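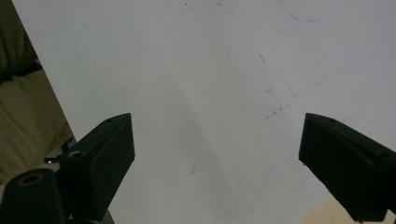 Figure 3. View from the wrist camera of the hand-held gripper, fingers apart over the white work surface.

3.2 Building the hand-held gripper

I built the gripper over one wet March in the shared workshop at Warklow, mostly in the evenings, and it went through a lot more versions than I'd planned for. The one in Figure 3 is the version we used for all the recordings in Section 4. Earlier ones are only worth mentioning where they broke in a way that taught me something.

The basic idea is the same as in other hand-held tools of this sort. You squeeze a trigger, the two fingers close, and a small camera sits where the wrist camera would sit on the real arm. Because both tools share the same finger parts and the same mount, what the camera sees in your hand should look very close to what it sees on the arm. I say "should" because getting that to hold took most of the month.

The fingers are black and fairly chunky. My first pair was slimmer and looked a lot nicer, but they flexed when you squeezed hard, and the tips would slide past each other instead of meeting. Arne Teuber, who had the bench beside mine and had been politely ignoring my swearing, suggested I stop fiddling with the wall thickness and just make the whole finger a block. So I did. The tips are squared off, which makes them a bit clumsy with coins and washers but very good with anything that has a flat side. Each finger has a small hole near the tip and another one further back towards the mounting. The small holes take a screw for the rubber pads we tried in Section 5 (the pads were left off for everything else), and they turned out to be useful as landmarks when I was lining up the camera too.

I printed everything on the workshop's old Jiretti, a machine with a noisy fan and a bed that needs levelling every time somebody closes the door too hard. A full set of gripper parts takes it 466 minutes at the settings I ended up with. You can go faster, and I did at first, but the finger mounts came out with a slight lean and I spent more time filing than I'd saved. If you're building one of these at home, print the two fingers together on the same bed. When I printed mine on different nights the colour matched perfectly well but the lengths didn't, and a short finger is a miserable thing to track down once it's all bolted up.

The trigger linkage is plain bar and pins, no motor. I had a motorised version going for a while with a little Katiyar servo in the handle, thinking it would make the closing speed match the arm more closely. It did, sort of, but it also meant that everyone who picked up the tool squeezed the trigger, waited for the fingers to catch up, and then squeezed harder. After two evenings of that I pulled it out. With a direct linkage you feel the object push back through the trigger, and people get used to it in a couple of minutes.

3.3 Camera placement

Where to put the camera caused more arguments than anything else on the project. I wanted it well back, so you could see plenty of the table. Arne wanted it close in, so the fingertips would be large and sharp. What we settled on leaves a finger in each lower corner with most of the view open past them, as in Figure 3, and it's a compromise neither of us fully likes.

The good part is that the gap between the tips is always in view, so you can read the opening straight from the picture without needing a sensor on the trigger. I fitted a sensor anyway, a cheap slide potentiometer, and compared the two over 1399 squeezes on one long afternoon. The picture-based reading was the steadier of the two. The potentiometer drifted as the handle warmed up, and by the end I'd stopped trusting it for anything apart from telling me that the trigger had been pulled.

The bad part is everything else that gets in. With a view this wide, you pick up bits of the gripper's own body – in our case a thick black cylindrical part down in the left corner, plus a few glints of metal beside it – and you pick up whatever happens to be next to the table as well. In Figure 3 there's a strip of olive-green fabric running down the left side. I thought about masking that sort of thing out before training. In the end I left all of it in, on the theory that the model would have to put up with clutter sooner or later, and Section 5 has the comparison for anyone who wants to argue with me about it.

The camera bracket is held by two screws and one of them will work loose. I don't know why it's always the same one. A drop of thread locker slowed it down, and after that I checked the angle at the start of every session by closing the fingers and making sure the tips met on the same pixel as the day before.

3.4 The work surface

We used a plain matte white surface on a wooden table. I'd started with a glossy board and lost a whole evening's recordings to the reflection of the ceiling lights, so matte was the only firm rule. Some people who do this at home use a printed grid or a set of markers. I found I didn't need them once the camera was fixed properly, and the bare white was easier to keep the same from one day to the next.

Well, nearly bare. The surface picked up the sort of marks you'd expect in a room where people also draw, cut and solder. Figure 3 has a wavy bit of blue pen near the top, a short dark scratch closer in and a sprinkle of little specks below that. I went back and forth on whether to replace it halfway through. What put me off was the thought of having two different backgrounds in one dataset, with all the early tasks on one and all the later tasks on the other, which seemed like a much bigger problem than a pen line. So the same surface stayed for the lot.

Shadows bothered me more. There's a soft grey band across the middle of Figure 3 and plenty of others like it in the recordings. I tried adding a Sindach clip lamp on the far side to even things out, and it got rid of one shadow and gave me two new ones with harder edges. The overhead lights alone were better. For anyone setting up in a garage, I'd spend the lamp money on a second spool of filament.

3.5 Recording sessions

Each session opened with the tool held still over the surface, fingers apart and nothing between them. I used those first moments to set the exposure and to get a clean reading for the fully open gap, and only then did the person start the task. It's a dull habit but it saved me several times, mostly when the loose bracket screw had been at it again.

We recorded 1000 attempts in all, spread over 34 sessions. The tasks were ordinary ones: move a cup, put a lid on a jar, line up a few blocks, fold a tea towel in half. The tea towel was by far the hardest with squared tips and I very nearly dropped it from the set. I'm glad I kept it, as it's the task where the arm and the hand-held tool disagree the most, and the reasons for that take up most of Section 4.

Anyone who dropped by the workshop could have a go. I gave them the same short talk each time – squeeze gently, keep your other hand off the table, don't rush – and then stayed out of the way. A few people held the tool like a drill and a few held it like a hairdryer, and both worked fine. Left-handers had more trouble, as the trigger guard is shaped for a right hand and I never got around to printing a mirrored handle. The files for the current handle are with the rest of the parts, and if somebody does make a left-handed one I'd be very happy to add it.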